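Lula (Roboterarm)

Lula ist ein im Eigenbau entstandener Roboterarm mit Greifer, der in der offenen Werkstatt Tadcombe entwickelt wird. Das Projekt ging aus dem älteren Tischarm Ormsby hervor, von dem die Steuerplatine und das Netzteil übernommen wurden.

Aufbau
Der Arm besitzt 6 Gelenke und erreicht eine Spannweite von 52 cm. Die Gelenkgehäuse stammen aus dem 3D-Drucker der Werkstatt, die Grundplatte wurde von Hand gebohrt. Die Materialkosten lagen ohne Werkzeug bei 468 Euro. Zwei der Servos mussten nach den ersten Dauerläufen im Dezember ersetzt werden.

Software
Die Bewegungssteuerung Busum läuft auf einem Einplatinenrechner. Die Greifpunkte werden von Hand eingelernt und als Textdatei gespeichert. Version 2 unterstützt auch das Öffnen von Klappen und Türen.

Erprobung
Geübt wird an einem weißen Tisch mit Spielzeuggeschirr, Spielzeuglebensmitteln und einem Miniofen mit Glastür. Als schwierig gelten flache Teller und runde Teile wie die Erdbeere. Das Sieb lässt sich an den beiden kleinen Griffen fassen.

Stand: 03.04.2024
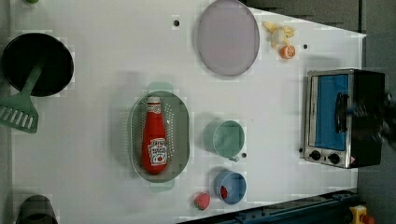

Kommentar von Tadcombe-Leser: Im Abschnitt Aufbau fehlt die Traglast. Bei unserem Nachbau gab das Schultergelenk als Erstes nach, ein stärkeres Servo an dieser Stelle wäre einen Hinweis wert.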